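SLIDE 1 - title. Let them read it. Don't read it to them.

Hello, thanks for staying after lunch. I was asked to talk about packing line layout, and the organizers gave me the slot when everyone is digesting. I've cut the talk by 10 minutes as a courtesy.

SLIDE 2 - the Divudside floor plan, old version

When I took over the Divudside packing room, we had 2 lines and one working theory, passed down from whoever built the place: if the boxes pile up, make the belt go faster. So we did. We went from 2,551 parcels a shift to fewer parcels a shift and a very tidy heap on the floor. (Pause. Somebody here has the same heap.)

Say this slowly: the belt was fine. The table at the end of the belt was the problem. It was a nice table. It held four boxes.

SLIDE 3 - what we changed

Longer table. Tape guns on a hook at each station, so people stopped walking off with them. Labels printed upstream. Ikorex sold us a sensor package in May, and I will say only that the invoice was very accurate.

By the end of the summer we were at 2,935. Skip the chart if running late. It goes up, you've seen one.

SLIDE 4 - rails

Most dull slide, most useful slide. The Wyss line had guide rails set for a carton we'd quit buying. Small cartons turned sideways and jammed, and we blamed the night shift. Get down at belt height and look along the rail. Bring a flashlight and old pants.

Sturnska people, if you're in the room: yes, the cardboard shim is still there. It has outlasted two managers.

SLIDE 5 - last one, leave it up during questions

Belt color gets me more email than anything else in this talk, so let's settle it. Brown cartons and white mailers both show up well on green, and a matte surface doesn't throw the lights back in your eyes. Look at the one on the screen, a long green belt with grooved aluminum rail down the near side and a plain white wall behind it. With nothing on the belt, you can check the whole surface for scuffs in one glance. Try that with black. I did, for a year, and I have the glasses to prove it.

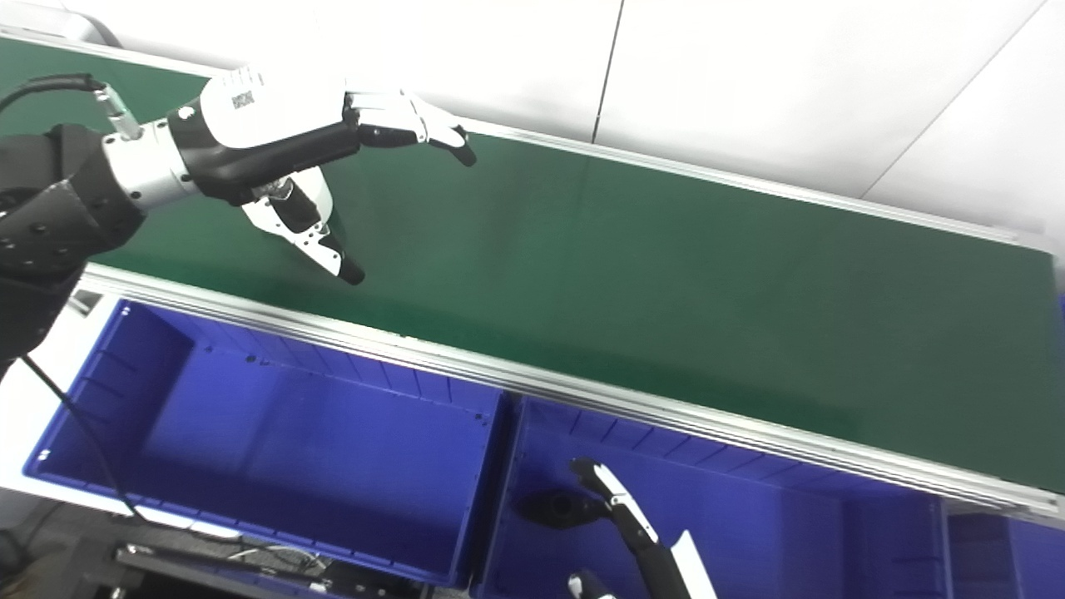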